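Planner and tooling sync, Jan 26, 2018

Notes by me again, I lost the draw. As usual I wrote down what I thought was important and probably missed things while I was typing. If I got your item wrong, fix it on the wiki page and leave a line saying you did.

Missing: the two people from controls who are at the Dardale site until the end of the month. They sent their update in writing and I read it out loud, very dramatically.

Last time's action items

The crash in the scene loader when a mesh has no collision shape is fixed and merged. It now prints the name of the mesh and keeps going. There was a short argument over whether it should keep going at all, and we left it as is with a louder warning.

The log viewer still can't scroll and play at the same time. This was mine, I didn't get to it, sorry. Carried over.

The Skuseslow branch (our retimer, for anyone new reading along) is rebased on main. All the unit tests pass except the one that has been flaky since forever. We agreed to stop calling it flaky and find out what's wrong with it, so that is now a real ticket with a real owner.

Simulator and wrist view

Most of the hour went here. The new batch of tabletop scenes is in, and the wrist camera view is now rendered together with the joint states, so you can step through a grasp and look at the planner's target pose at the same moment. I've wanted this for ages! We put a grasp of a trowel-like tool up on the big screen and talked over it for a good while, mainly about where the grasp planner likes to take hold of long things.

The planner scores candidates by contact area and by how far the wrist has to turn. It doesn't care at all where the weight is. So with a tool like the trowel it's perfectly happy to clamp one end of the handle and leave all the rest sticking out, and then the controller has to deal with the torque. In simulation that mostly works, since our friction numbers are generous (too generous, if you ask me, and I did say so).

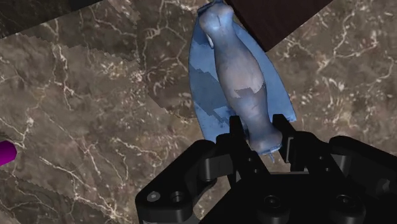
The perception side wanted to know if we could just give the planner a center of mass estimate from the mesh. Yes for simulated objects, we have the mesh and it's one function call. For real ones we'd be guessing from a partial point cloud, and the guess gets bad quickly when a tool has a thin flat part and a thick part. Somebody suggested assuming uniform density and adding a penalty that grows with distance from the estimated center. I like it because it's cheap and we can turn it off. We'll try it behind a flag first, with the default set to off, and compare on the same seeds.

We also got into textures. The marble surface has visible seams where the pattern repeats, and the segmentation network seems to like those zigzag edges a bit too much. On the last run it drew object boundaries along them in places where there was no object. Two camps here. One says fix the texture so it tiles properly. The other says leave it in, real tables are ugly too, and the network should learn to cope. I'm in the second camp but I got outvoted, fair enough. We're going to do a properly tiled version and keep the old one as a hard case in the test set, so everybody gets something.

Related: things at the border of the wrist view. When only the end of an object is showing, perception currently gives it a full box with high confidence, and the planner then treats that box as the whole truth. We want a "partial" flag on every detection that touches the image border. The planner side promised to read the flag if perception promises to send it. I'm writing that down here so it counts.

Planning times

The benchmark set is 3486 grasp queries now, up from 906. The bigger set is slower to run, obviously, but it finally includes tools with awkward shapes, and the old one was mostly boxes and cans.

Median query time is 56 ms on the desktop machines. The tail is the problem. Anything that goes past 400 ms makes the arm pause in a way you can see, and we have too many of those. From the profiles it looks like nearly all of the slow ones are spending their time in collision checks between the fingers and the table, over and over, for candidates that were never going to work anyway. A simple height test before the full check should throw most of them out. This is a small change and I'm kind of annoyed we didn't do it last year.

There was a question about caching results between queries in the same scene. We talked ourselves out of it for now. The cache would have to be thrown away each time perception updates the scene, and perception updates the scene constantly. Maybe later if the updates get smarter.

Update from Dardale

Read out from the email. The controller build is running on both arms. The gripper driver drops its connection if the network is busy, and reconnecting takes long enough that the watchdog trips. They've raised the watchdog limit as a stopgap and they know we won't love it. They would like the driver to reconnect in its own thread. Agreed, and it should go in before anything else touches that file.

They also asked for the Skanell config format to be frozen until they're back. Everyone was fine with that. Please don't rename keys, even the ones with typos in them. (I know. I know which one you're thinking of.)

Tooling

The nightly job ran out of disk again. Rendered frames are now deleted after a week unless the run is tagged "keep". Please tag your runs.

The old Sun workstation in the corner is finally going. It was only serving one shared folder, and that has been copied over. If your scripts still point to the old path they'll stop working once it's unplugged, so have a look before then.

Action items

Center of mass penalty behind a flag, comparison on fixed seeds: planner side.
Partial flag on border detections: perception sends it, planner reads it.
Height test before the finger and table collision check: me.
Tiled marble texture, old one moved to the test set: simulator side.
Driver reconnect in its own thread: controls, with help from here if they want it.
Log viewer scrolling: me, really this time.
Friction values in the simulator, compare against the bench measurements: no owner yet, please somebody take it.

We ran over by a few minutes and didn't get to the calibration item, so it goes first next time.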